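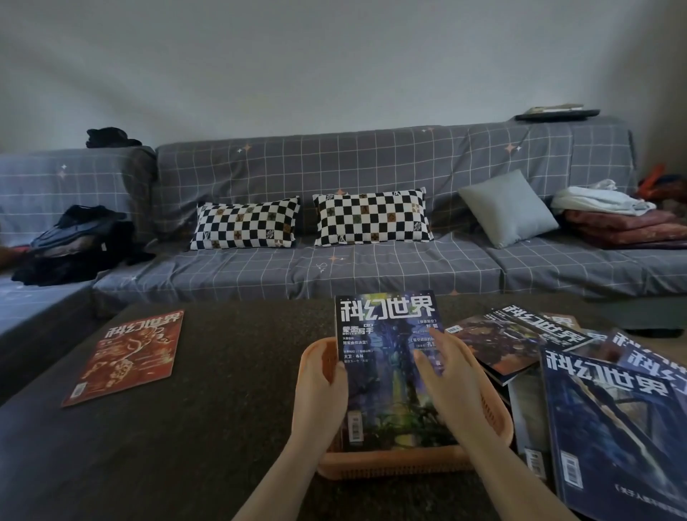
Search the archive Search this list Advanced

Subject: Re: Storing old magazines, paper getting yellow

Dear all,

thank you Naledi for your long answer from April. I waited with my reply until I had finished the first shelf, so that I can report something useful.

Naledi Nkuna wrote:

> The paper in most cheap magazines is acidic, and you cannot stop
> the yellow color completely. You can only make it slower. Keep them
> dark, dry, and at the same temperature all year. Please do not use
> the attic. I lost 117 issues of a gardening weekly in my mother's
> attic in Erkberg, because the staples rusted through the pages.
> Also: do you store them flat or standing? People on this list do
> not agree about this.

To answer your question: both. The thin issues I put flat, not more than a hand high, with the spines turned in different directions so that the pile does not lean. The thick ones stand, but they must be supported on both sides. When they stand too loose they bend in the middle, and after one summer they keep this shape. When they are too tight, the covers tear when you pull one out.
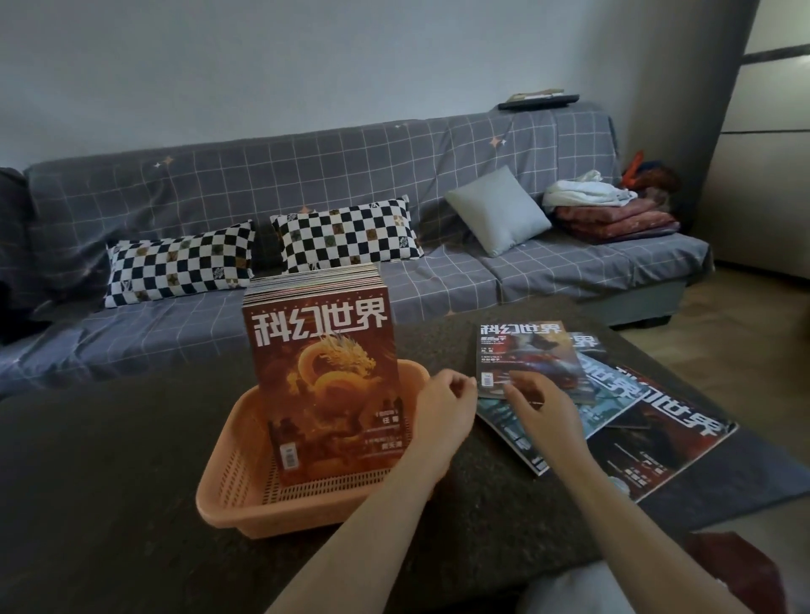
Science Fiction World (科幻世界), standing in the orange basket.

About bags. I bought a pack of 500 polypropylene bags from Trunidel, and I am satisfied with the size but less with the flap. The glue strip is on the flap, and if you are not careful it catches the cover when you take the magazine out. Now I fold the flap behind and do not use the glue. Sarahí Ledesma recommended to me to put a sheet of acid-free board behind each issue. For my collection this would be too expensive, so I do it only for the oldest ones.

About rust. I opened four issues from the lowest shelf and the staples were already brown. I took them out with a flat tool, very slowly, from the middle pages. I did not put new ones. Does somebody here sew them with cotton thread? I have read that it works well, but I am afraid to make the holes bigger.

About the list of titles. I began in a paper notebook and this was a mistake. When I found a missing number I had no place to write it between the others. Now I use a simple table with title, year, issue, condition and shelf. My last line is number 2582, but some lines are doubles which I want to exchange. If you miss anything from the Robles film monthly, please write to me privately and I will look.

One more question for those who live near the sea, as I do in Wilano. In winter the humidity in my room is around 60 percent. Do you use the small silica bags, and how often must they be dried again? I would prefer not to buy a machine, the room is small and I also sleep there.

With kind regards to everybody, and sorry for the long message.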